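The Kisilville lashing ordinance

The Kisilville lashing ordinance was a local law that allowed public flogging in the old river town of Kisilville, and I've been keeping this entry going for years now, so forgive me if I ramble a bit. It was passed in December, after a run of grain thefts, and it let the town court order up to 3 strokes for a first offense (more for a second, though the clause is badly smudged in the copy I read).

The court book is my main source. It lists 642 cases, most of them for theft or drunkenness, and in 450 of those the person paid a fine and walked home. I love that book! The clerk, who signs only as Hjaltested, had lovely handwriting and terrible spelling.

Sentences were carried out in the yard of the Huller mill – the town had no square to speak of – and the mill owners complained about it in letter after letter. Some 800 people signed the petition that finally ended the practice. 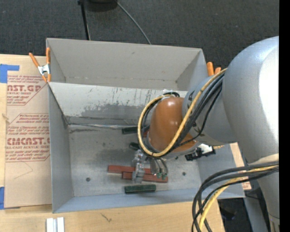
The mill yard went quiet after the repeal, and the Huller family sold up to Cistex, whose name is still the one older folks use for the site. Work with heavy loads was all hooks and shoulders back then, a long way from a big silver-gray arm reaching down over an open metal bin with a yellow cable looped along it. The yard wall is still standing, and the iron ring is too, on the side facing the river.

Last updated 12 October 2018. I still need to check the repeal date against the second court book.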